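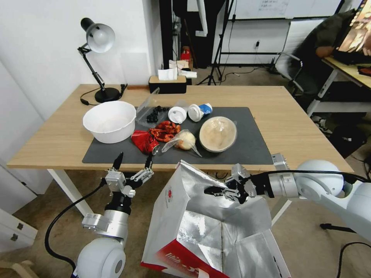

The grocery bagging task on a two-arm station, right gripper on the rim of the foil-lined bag. Crawfish by choice.

Flindmont Two-Arm Teaching Station
by Nernico

Availability: ships in 5 weeks
Price: on request (we know, we don't like it either)

Overview

Flindmont is a two-arm robot you teach by doing the job yourself, at one remove. You hold a pair of small leader arms, the big arms copy your hands, and the station records joint positions, gripper openings and the head camera view while you get on with it. Do the job again. Then do it again. When you are thoroughly sick of the job, you have the beginnings of a dataset.

Most of our customers start with blocks. Blocks are well behaved, and a policy trained on them will be very good at blocks. Sooner or later somebody wants groceries, and groceries include a bun in a clear bag, a can lying on its side, a bowl under plastic wrap and a heap of crawfish with all their legs in each other's business. Flindmont was built for that second phase, which usually begins the week after the blocks demo went well.

Two ways to teach

Remote control. The standard kit includes the Livora leader pair. Squeeze the trigger and the follower gripper closes; let go and it opens. Force from the follower comes back through the leader, so you can feel the difference between holding a bag and starting to tear one. The first hour is humbling. Most operators are usable by the end of an afternoon and smug by the end of the week.

By hand. Press the release on either wrist and that arm goes slack enough to push around. Move it where you want it, tap to save the pose, carry on. Good for fixed motions such as reaching a shelf or parking clear of the table. Less good for anything with a bag in it, where you will want both arms moving at once and will find you have run out of hands.

The two modes can be mixed in one session. Episodes are labeled by mode, so you can sort them out later.

A word about bags

Bagging looks like one task and is two. One arm has to hold the mouth of the bag open and keep it open, while the other does the part everybody watches. Operators new to the station tend to park the holding arm and forget it, and the bag slowly folds up like a lawn chair. Keep a little attention on it. For stiff paper bags, a grip on the top edge works well. For thin plastic bags, we wish you luck and recommend the soft fingertips.

What's in the box

Two follower arms with two-finger grippers
Livora leader pair and clamp mount
Head camera and mast
Foot pedal (start, stop, throw that one away)
Control computer with Shirazi recording software
2 sets of spare fingertips
Cables, in a quantity that will surprise you

Table, mat, lamp and crawfish not included.

Shirazi recording software

Shirazi starts an episode when you press the pedal and ends it when you press again. A long press discards the take, and by our own logs this is the most popular feature. Each episode can carry a plain-language instruction ("put the can in the bag") and a success flag. Playback runs on the real arms at reduced speed, so clear the table first. Export covers the usual training formats.

The standard drive holds some 700 episodes of a bagging task at default settings. Longer tasks fill it sooner.

Setup notes

Allow a morning. The arms need a firm base and a table they can reach the far side of. Keep your lighting the same from one session to the next, or change it on purpose and write it down - both are fine, drifting between them is not. Route the arm cables with slack at the shoulder. Everyone routes them tight the first time.

Warranty is 13 months on arms and leaders. Fingertips are consumables. Damage from seafood is judged case by case.

Accessories

Soft fingertips, pair
Second Livora leader set
Wrist camera kit
Washable mat cover (see above, seafood)

Request a quote | Download the manual | Compare stations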